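Questions and Answers about the Ravovwood Relief Collection

Updated 6 November 2020

We receive many letters since the storm and the flood in Ravovwood, and many of them ask the same things. For this reason we put the answers together on one page. If your question is missing, please write to the office and we will try to add it.

Who is organizing the relief?

The relief is organized by the Bastos Aid Association, together with our two partner groups in Nuko and Skukum. The association is registered as a charity and is not connected to any party or church. The person responsible for the Ravovwood collection is Waltraud Aigner.

How many families receive help?

At this moment 102 families are on our list. Most of them lived in the lower part of the town, near the river, where the water stayed for 12 days. The list is made with the town office, and it is still possible to be added to it. A family does not need to own the house. Tenants have the same right to help.

What does a family receive?

Each family on the list receives a first payment of 600 dollars. It can be used for anything the family needs, and we do not ask for receipts. Families with small children or with a sick person at home can ask for a second payment, and for this one we need a short form. Blankets and kitchen goods are given out separately in Nuko, as long as they are in stock.

Can I give clothes or furniture?

Please do not send clothes now. The storage room in Nuko is full and the sorting takes much time. Furniture we can accept only from December, when the first repaired houses will be ready. We are grateful for new blankets, electric heaters with a valid safety label, and cleaning products in closed bottles. 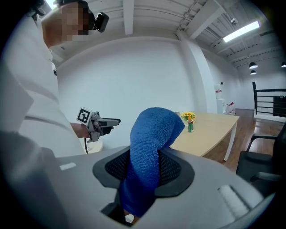
If you would like to bring such things by yourself, please call the office one day before, so that somebody is there to open the door. Packages by mail should be sent to Skukum and not to Ravovwood, as the post office there is still closed.

Is there a smallest amount for a money donation?

No. Every amount is welcome. For donations of 500 dollars or more we send a receipt by mail without being asked. For smaller amounts you receive a receipt by e-mail if you write your address in the message field of the transfer.

Can I choose what my money is used for?

You can choose between "families" and "school building". If you write nothing, the money goes to the families. Once the transfer has arrived, we cannot change the purpose anymore.

I live in Ravovwood and nobody has visited me. What should I do?

Please call us or go to the town office with any paper that shows your address. If your papers were lost in the water, a neighbor can sign for you. An answer normally comes within one week.

Do you need helpers?

Yes, mainly drivers with their own van for the road between Skukum and Ravovwood. Helpers must be 18 years old and must wear a mask in the car and inside all buildings.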